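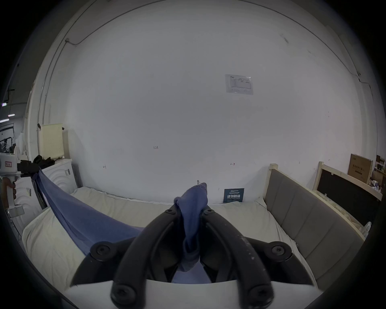
The student automation club at Karnden has spent most of this year trying to get cloth to behave, and I have spent most of this year wondering why. I teach the evening maths group along the corridor, I was asked for a report for the newsletter, and I said I would write what I thought. The task the club has set itself is bed making. You take a long blue sheet, you get one end of it held up near the wall, you pinch the other in two curved black fingers, and you try to bring the whole thing across a mattress in some sort of order. By that stage the sheet has a fair twist in it where the fingers have hold, and a good deal of it is still up in the air. My grandmother could do a double in the time it takes to discuss where to pinch.

The club calls the project Allum. There are 2 teams on it and they don't agree about much. One lot think the thing to do is grip the hem, because a hem is thicker and gives the fingers an edge to find. The other lot say that hunting for the hem wastes the whole attempt and you should grab what you can reach and sort it out later. I have listened to both and I lean towards the hem people, mainly on the grounds that it's how everyone I know makes a bed. Nothing I have been shown settles it.

The gripper is worked by hand. I had expected a robot arm, and I suspect most parents reading this had too, given that the poster in the entrance said "robots" in very large letters. What the students do is hold the gripper themselves and carry out the job, with the recording kept so that a machine might one day learn from it. The club's target is 400 recordings by the end of the project. I asked what happens if a recording goes badly, and was told that the bad ones can be useful as well. That may be so. It is also what I would say if I had a lot of bad ones.

My larger doubt is about what any of this will prove. A machine which has learned from one bed, one sheet and one set of walls may know a great deal about that corner and nothing about yours. To be fair to the students, they raised this before I did, and there is a plan to try the same job at our partner club in Narkdale, where the bedding will be different and so, I'm told, will the opinions. I would like to see patterned sheets. I would like to see a fitted sheet even more, and when I said so the room went rather quiet.

Some things I will grant them. Students who in March couldn't explain why a motor stalls are now arguing sensibly about friction and slack. They keep decent notes. They have got much better at saying what went wrong without blaming whoever was holding the handle, and the younger members get a proper turn instead of being sent to fold things.

The Agbeko Cup is the next date that matters. Entries are judged on a written log and a live attempt lasting 9 minutes, and the club means to enter the sheet task. I think that is brave. Cloth is a rotten thing to bring to a competition, and the other entries will mostly be picking up blocks, which stay the shape they are. If the judges give any credit for difficulty we may do all right. The rules I was given don't mention difficulty anywhere.

Anyone who wants to join can still do so. You don't need to have written any code, but you do need to put up with doing the same small job over and over and writing it down each time. Bring a jumper. If you have old flat sheets at home, single or double, washed please, the club would be glad of them, and they can be left at the front office marked for Allum.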